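Why Do Shirts Have Buttons?

Posted May 6, 2024 in Everyday Things, the Viltlow Library kids' pages

You have probably done up a button today. Maybe you did it while thinking about breakfast, or while someone called down the hall that you'd miss the bus. Your fingers did the whole job and your brain hardly had to turn up. But if you can remember back to when you were very small, you might recall that buttons were once terribly hard! The button would go halfway in and pop out again, or you'd get all the way to the top and find a spare one sitting under your chin with nowhere to go.

So let's slow down and have a proper look at them, because buttons are much older and odder than you might think.

Buttons before buttonholes

People were making buttons thousands of years ago. In the Indus Valley, in the part of the world we now call Pakistan and India, people carved them out of seashell and drilled little holes in them so they could be stitched on. They were pretty, and that seems to have been a good part of the point. A lot of very old buttons were worn more like jewellery, a bit like the badges you might pin on a school bag.

How did people hold their clothes shut, then? Well, they used pins, and belts, and laces, and long pieces of cloth wrapped around and tucked in. Some people used a loop of cord that slipped over a knot or a little peg. You can still find that idea on duffle coats, where the wooden pegs are called toggles. If you have one of those coats in the cupboard, you are wearing a very old invention.

The clever little slit

The big change, at least in Europe, came in the Middle Ages, when people began using buttonholes a great deal. A buttonhole looks like the simplest thing in the world — it's only a slit! But if you cut a slit in a bit of cloth and leave it, the threads start to come loose, and the slit gets longer and hairier until it's no use for anything. The answer is to stitch all the way around the edge, very close together, so the threads can't wander off. Have a look at one on your own clothes and you'll see a tiny fence of stitches.

Once people had good strong buttonholes, they could make clothes that fitted snugly. Before that, a sleeve had to be wide enough for your hand to go through, or else it had to be laced or even sewn up while you were wearing it. (Imagine needing the loo!) With buttons, a sleeve could be tight at the wrist and still open when you wanted to get out of it. Rich people liked this so much that they went a bit silly and put buttons all the way up to the elbow.

What are they made of?

Nearly anything hard, is the answer. People have made buttons from bone, horn, wood, glass, brass, silver, leather and even nuts. The nut is called a tagua nut, and it grows on a kind of palm in South America. When it dries out it is so hard and creamy white that people call it vegetable ivory.

Then there's mother-of-pearl, the shiny lining inside some shells. If you tip a pearl button under a lamp you'll see pinks and greens slide across it. In the north-west of Australia, around Broome, divers once went down for big pearl shells, and it was the shell itself that most of the buyers wanted, much of it for buttons. It was hard and very dangerous work, and a good many divers never came home. That's a sad thing to know about something so small and pretty, but I think it's worth knowing.

These days most buttons are plastic. Plastic can be poured or pressed into any shape you fancy, in any colour, and it doesn't mind the washing machine.

Here in Viltlow we're lucky enough to have the Arnardóttir button collection at the Graden Street museum, where 1,541 buttons are sewn onto cards and kept in wide, flat drawers. The smallest came off a doll's dress. My favourite is a glass one shaped like a blackberry, and I visit it every February when the school holidays are over and it's nice and quiet.

Holes and shanks

Turn a few buttons over and you'll find there are two main families. The flat ones have holes right through them, usually two or four, and the thread goes up one and down another. The others have a smooth front and a little loop hiding at the back. The loop is called a shank, and it lifts the button up so that thick cloth, like the front of a winter coat, has room to sit underneath without bunching.

Flat buttons sometimes need lifting as well. Whoever sews them on can wind the thread round and round underneath to make a stalk, and that does the same job as the shank.

A shirt is a good place to go looking, because there are more buttons on it than people remember. Most have a row down the front and one on each cuff. Some have tiny ones holding down the points of the collar, and there might be another on a pocket. Lots of shirts carry a spare as well, stitched to a label inside near the bottom, waiting patiently for one of its friends to fall off.

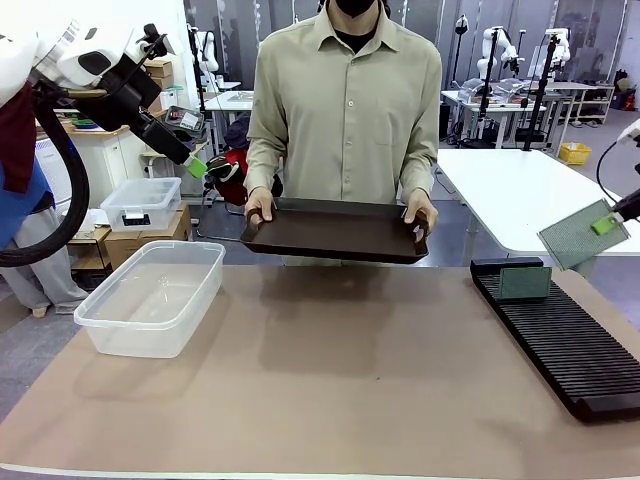 One reader wrote in to tell us that the top buttonhole on her school shirt goes sideways while all the rest go up and down, and she wanted to know whether the factory had made a mistake.

What a good pair of eyes! It wasn't a mistake at all. Plenty of shirts are made that way. The holes down the front are usually upright, so they sit neatly in the narrow strip of cloth that runs down the middle. The one on the collar band lies sideways, along the band, and that lets the button slide a tiny bit when you turn your head or swallow a big mouthful of sandwich.

Something to try at home

Ask a grown-up if there's a button jar or tin in the house. Tip the buttons onto a tea towel so they don't roll under the fridge, and sort them however you like, by colour, or by holes and shanks, or by how much you'd like to wear them.

If you'd like to sew one on, you'll need a needle, some thread, a scrap of cloth and a grown-up sitting nearby. Choose a big button with two holes. Tie a knot in the end of your thread, come up through the cloth and one hole, then go down through the other. Keep going until it feels firm, and finish with a few small stitches at the back. Mine was dreadfully wobbly the first time, and it stayed on my cardigan for years.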